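Planner update: what changed in the suturing stack this spring

April
By the Nullska software desk

The 2.0 branch of Proruvar went out to the partner labs at the start of the month. Most of the work since the last newsletter has gone into two places: how the planner picks a grip on the needle, and how the tracker copes with thread. Neither makes for a good demo, but between them they account for most of the support mail we get.

The needle first. The old planner treated the needle as a fixed arc and solved for one grip, scored on how square the jaws sat to the curve. That worked well on the bench and badly anywhere the wrist was already close to a joint limit. The new one keeps a short list of candidate grips and carries all of them forward into the drive motion, so a grip that looks slightly worse at the start can win if it leaves the wrist more room at the exit point. Solving for several grips costs more time. On the standard controller a full plan now takes around 500 milliseconds, and we think that is acceptable for a step that runs once per stitch. 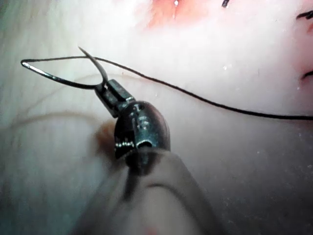

If you have your own grip scoring function, it will still load, but it must now return a score for every candidate and not only the best one. The old signature raises a warning in this release and will be removed in the next. The migration notes have a worked case for labs using the Li needle model, which stores its arc the other way round from ours and has caught a few people out.

Thread is harder. A needle keeps its shape and thread does not, and it spends a good part of its time lying across other thread. Until now the tracker looked for dark, thin things against a pale background and joined up whatever it found. That gave sensible answers for a single strand. Once there were tied stitches in view it would quite happily run the working strand into the tail of a finished knot and report the two as one long piece. The planner would then believe it had far more slack than it did.

The new tracker labels finished stitches separately and masks them before it looks for the working strand. It also starts its search from the jaws and works outwards, using the wrist pose from the encoders to decide where to begin.

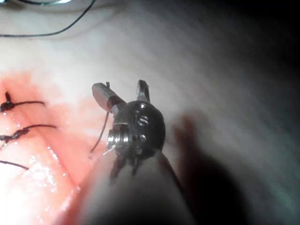

Photo: Nullska

We trained the stitch labeller on 2112 hand-marked stills from wrist-mounted cameras. The marking took longer than the training by a wide margin, mostly because of arguments over where a knot stops and its tails start. We settled on treating the tails as part of the stitch. If your lab marks them differently, please tell us before sending data, as mixed labels did real harm to an early version.

Two known problems remain. The first is glare. Wet tissue throws back small bright spots, and where one of them falls on the strand the tracker sees a gap. It will bridge a short gap and give up on a long one. Raising the bridge length in the config file helps, but past a certain point the false joins come back, so change it in small steps and look at the overlays as you go.

The second is the instrument's own shadow. It is dark, it moves with the wrist, and its edge can be mistaken for thread when the light is low and to one side. We now predict the shadow from the lamp position and the arm model and give that region a lower weight - this needs the lamp position to be entered properly, and several sites still have the default. Please check yours.

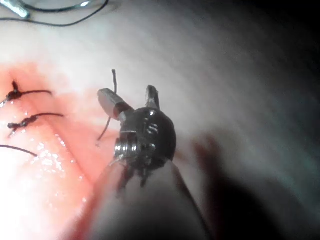

Open jaws and suture thread beside the stitched incision.

On the tooling side, the log viewer can now show planner candidates on top of the camera view and step through them alongside the joint trace. It copes with recordings of up to 4000 images before it slows down. Longer ones should be split first with the trim script, which has moved to the tools folder.

The Nostus simulator plug-in has been rebuilt to match and must be updated at the same time as the main package. An old plug-in with a new planner will start without complaint and then send joint limits in the wrong order - we are adding a version check. Until that is in, update both or neither.

Bug reports should go to the usual tracker, with the config file attached.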